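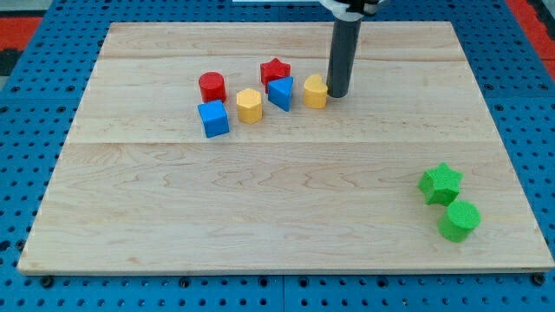 4. Fitting the wooden board to the pegboard top

Read this section once before you pick up a wrench. It takes less time than drilling a second set of holes, as Shengli Wan can confirm.

4.1 Before you start

You will need the Tendell board, two front bolts with black heads, the washers from bag C, and a second person for the lifting. The board is heavier than it looks and has corners in all the places your shins are.

Clear the pegboard. This includes the small screws hiding in the holes. Run a flat palm over the whole surface, and then do it again, this time expecting to find something.

4.2 Placing the board

1. Check that the two pegboard panels sit level where they meet. If you can feel a step at the seam with a fingernail, go back to section 3 and adjust the legs. The board will not flatten the panels for you. It will rock.

2. Decide which face goes up. One side usually has the better grain, and it is usually the side you find after tightening everything.

3. Lower the board onto the pegboard with its joint lines running left to right. Leave a strip of pegboard showing along the front and down both sides. You will want those holes later for hooks and clamps.

4. Line up each front corner of the board with a hole below it. Look straight down through the corner hole. Looking from a chair gives you a very convincing wrong answer.

5. Drop in both front bolts and turn them by hand until they stop. Do not tighten one fully before starting the other.

6. Measure from the board's front edge to the edge of the table at both ends. When the two numbers agree, tighten each bolt a half turn at a time, switching sides.

CAUTION: Stop when the bolt head touches the wood and the board no longer shifts. Anything past that leaves a ring in the surface, and our repair desk in Norkness has a drawer full of photographs of rings.

4.3 Living with the seams

The board is made from joined planks, so you will see lines across it. Some are faint and some are not. A line you can see is normal. A line that catches a sheet of paper is not, and should be reported with the number on your packing slip.

NOTE: Wavy or swirling grain is part of the wood. Seija Räsänen in customer service has been asked to replace boards for having "smudges" that were the tree's idea. She is polite about it.

4.4 Care

Wipe with a barely damp cloth and dry right away. Check the front bolts each September, when indoor heating starts and wood begins to have opinions. For scratches, see section 9. For blocks, beads and other small parts that have gone down the holes, see under the table.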